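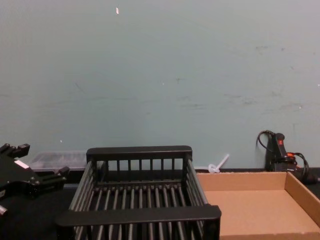
Removing scuffs from matte painted walls

Flat and matte paints hide drywall seams well and clean up badly. The film has little binder at the surface, so rubbing polishes it and leaves a shiny patch that shows more than the original mark. The methods below go from least to most aggressive. Stop at the first one that works.

Identify the mark

Light gray streaks at furniture height are usually transfer: rubber, plastic or metal left on top of the paint. Transfer lifts off. A scratch is different. Run a fingernail across it. If the nail catches, the paint is cut and no cleaner will help; go to the touch-up section.

Dark dots on a kitchen wall are often grease with dust stuck to it. Treat these with detergent before anything abrasive, or the grease will spread into a halo.

Step 1: Dry removal

Wipe the wall with a dry microfiber cloth to take off loose dust. Then try a soft white eraser, the kind sold for pencil drawings. Use short strokes in one direction and brush the crumbs away. Pink erasers can leave color behind.

Step 2: Detergent

Mix 2 drops of dish soap into a quart of lukewarm water. Wring the cloth until it no longer drips. Dab, wait a minute, dab again, then blot with plain water and let it dry. Matte paint darkens when damp and returns to its normal color as it dries, so judge the result the next morning.

Wash from the bottom of the wall upward. Dirty runs on a dry wall leave streaks that are hard to get out.

Step 3: Melamine sponge

A melamine sponge is a very fine abrasive. Wet it, squeeze it out, and use almost no pressure. Limit yourself to 6 passes over any one spot. Test low down in a corner first, in particular on blue, green and gray paints, where burnishing is easiest to see from the side. We have used the Stillard sponge and unbranded ones with the same result.

Do not use solvent, glass cleaner or anything with bleach on flat latex.

Touch-up

Leftover paint keeps for years if the lid was sealed and the can did not freeze. Stir it for several minutes, scraping the bottom. Apply with a small foam roller – brush marks stand out on a matte wall – and feather the edge outward. If the original can is gone, cut a chip the size of a coin from behind an outlet cover and have it matched.

Shallow gouges take lightweight filler. Let it dry fully, sand with 220 grit, prime the spot, then paint. Unprimed filler soaks up the paint and dries to a dull patch.

Keeping marks off

Most wall scuffs behind a counter or workbench come from things being pushed back until they touch. A two-inch gap is enough for dish racks, trays and small appliances. Stick a strip of clear bumper dots along the rear edge of anything that slides. Coil spare cord and clip it so that it does not drag on the wall.

Where contact cannot be avoided, repaint that section in eggshell or satin, corner to corner. A change of sheen in the middle of a wall is visible in side light; at a corner it rarely is.

Next: cleaning grout without acid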